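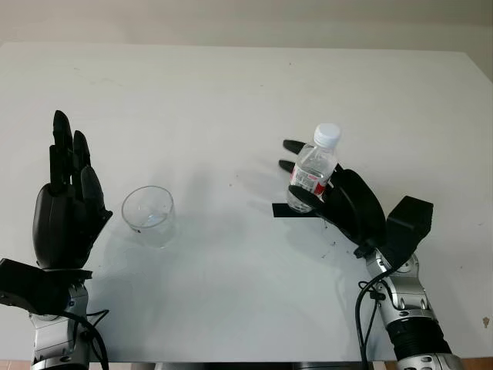
How to move your office phone numbers to a new operator

When we changed operator at Cudine last November, I was given the task to move all our numbers. We had 17 of them, some on mobile contracts and some on the old landline. I made a few mistakes, so I write the steps here in the order in which I would do them now.

Step 1. Make a list of every number

Do not trust the last bill. Our bill showed only the numbers which had a monthly charge, and the line for the lift alarm was on another account completely. Ask each department what they use. Beatriz Pinheiro from our accounts office found two old fax numbers which customers still had on their papers.

For each number write down:
the account it belongs to
the name of the account holder, exactly as the operator has it
the date when the contract ends
what is connected to it (a person, a door, an alarm, a card machine)

Step 2. Check what you must pay to leave

Call the old operator and ask for the leaving charge for each contract. Ask them to send it by email. In our case they said 2575 pounds on the phone, but the email said 294 less. The email was the correct one.
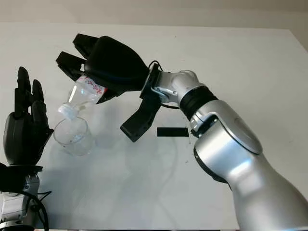 Step 3. Do not cancel anything

This is the most important step. If you cancel the old contract yourself, the number can be lost before the new operator can take it. Place the order with the new operator first and let the transfer close the old service. If there is also broadband on the same line, ask what will happen to it, and ask both sides.

Step 4. Send the transfer request

The new operator will want a signed letter or an online form. For the mobile numbers you normally need a transfer code from the old operator, and this code is valid only for a limited time, so please do not ask for it too early. I did, and I had to ask again.

The name and postcode must be the same as in the old operator's records. Our first request was refused because we had written the new address in Storkley, while the landline account was still registered at the old one.
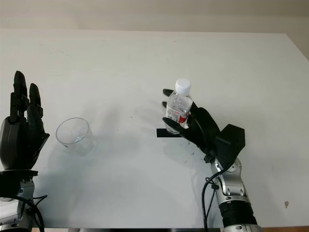
If your request is refused, ask for the reason in writing and correct only this one thing. A completely new request puts you at the end of the queue again.

Step 5. Choose the time of the change

We asked for 7 in the morning, before the customer desk opens. Have one person in the office who can test, and one person outside who can call in. Njoroge Nzioka did the outside calls for us from his own mobile, on a different network. Calls inside the same network can work well while all the others still fail.

Step 6. Test, and keep the old phones for some days

Call every number on your list. Then call out from every number and look at what number is shown to the other person. Send one text message in each direction. Set the voicemail greetings again, as they do not move with the number.
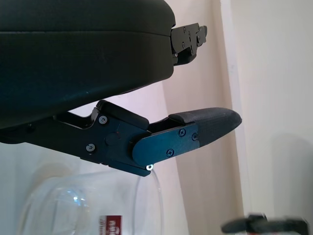 The gripper and its black metal bracket, close up.

When all the numbers work, wait for the final bill of the old operator and compare it with the email from step 2.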